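My second month with the Vashisht gripper kit

In November I rented the gripper kit from Vashisht, after Savita Yadav showed me hers in Grulbridge. I repair small electronics and I wanted help with sorting, which takes my whole morning. The rental is 75 pounds a month and includes the gripper, the wrist camera and five hours of telephone support.

The mounting took me 45 minutes. The manual is translated well, but it does not say which cable must go first, and I had to begin again. Gopinath Shetty from the support line was very patient with me.

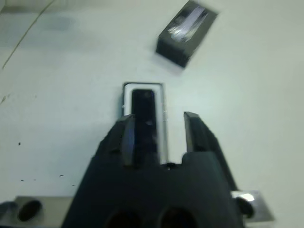 Flat things are still the most difficult. The fingers must come down very low, and if I set the height wrong by a little, they close over the top and take nothing. In my last long test it picked 89 parts before I had to correct it. With small boxes I have almost no trouble.

I am less happy with the software. It forgets my saved positions after each update, and I must teach them again. Sushil Nigam, who has the same kit in Drandale, keeps his on paper, and now I do it also.

I will keep the kit for one more month and then decide about buying.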